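We use cookies to remember your newsletter settings. By continuing to read you accept this.

The Sunday club that teaches two arms to share

By Siiri Koskela
June

The robotics club at the Stonau adult school meets on the second floor, in a room that used to hold sewing machines. Members start arriving at 12, and most of them bring lunch. The club began with an evening course in basic electronics. When the course ended, five of the students asked to keep the room on Sundays, and the school agreed.

This spring the members are working on small objects: marker pens and plastic tubes of the kind a lab uses. The aim is a demonstration at the regional meet in Heltero, where student teams have to pick up, hand over and put down items without a person touching them. Teams get 12 minutes and may bring one or two arms. The Stonau club is bringing two.

Impi Halonen leads the tube group. She works as a lab assistant during the week and says tubes are harder than they look. "They roll, they're light, and if you squeeze too much they jump," she says. Her group spent most of April on how far the fingers should close.
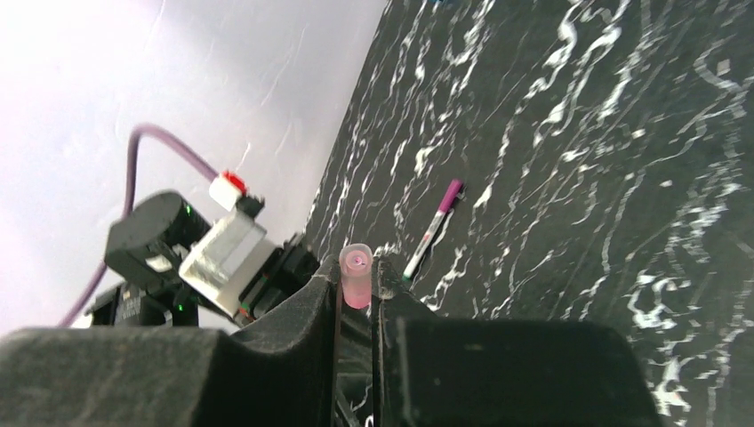 A tube with pink liquid in it, held upright between the gripper's fingers.

The members drive the arms by hand first and record the movements. The recordings are then used to train a program that tries the same task alone. The club has 616 recordings so far, and 200 of them were made in the last month. Halonen keeps them in a shared folder with a note on each one. Some of the notes are long. A few just say "no."

Aleksi Pelkonen looks after the arms themselves. He joined as a retired bus mechanic with no programming experience and still leaves the code to others. His worry is cables. They have to be long enough for the arm to reach across the table and short enough to stay clear of the fingers – he has rerouted them several times this year and expects to do it again before Heltero.

The table has its own critics. Its wavy, streaked pattern was Pelkonen's choice, and some members wanted a plain surface. He argued that a program trained on a plain table would learn very little about a busy one. The argument took up most of one meeting and was settled by a show of hands.
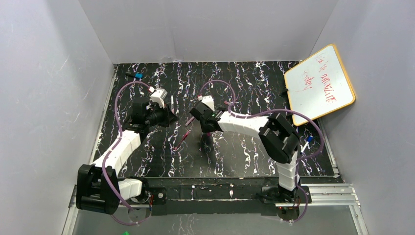

The club's two arms at work over the patterned table, with markers lying between them.

Handing a marker from one arm to the other is the part of the demonstration that fails most often. Both grippers have to be in the right place, and the first must not let go early. Dima Tannous, who is 19 and the youngest member, has written a short program that slows both arms down before the exchange. It costs time, and the group has not decided whether to use it at the meet.

Money is tight but not a crisis. Members pay a small fee each term, and Cledaveo, a parts shop in town, sells them servos at cost. Veikko Aaltonen of the school's evening office says the room is theirs through next winter.

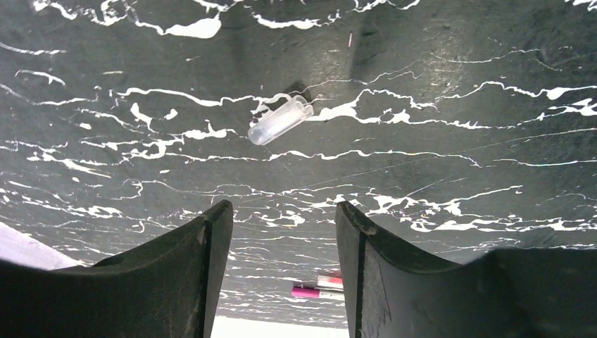 STONAU, June – With the meet getting close, Halonen's group has gone back to tubes lying on their side. An upright tube can be gripped from almost any direction. One on its side has to be approached at the right angle, and clear plastic is difficult for a camera to pick out against white streaks. Halonen wants new recordings with the tube turned a different way each time.

Tannous would like to spend the remaining weeks on the handover instead. For now they split the afternoon, tubes until three and markers after that. The room has to be locked by six.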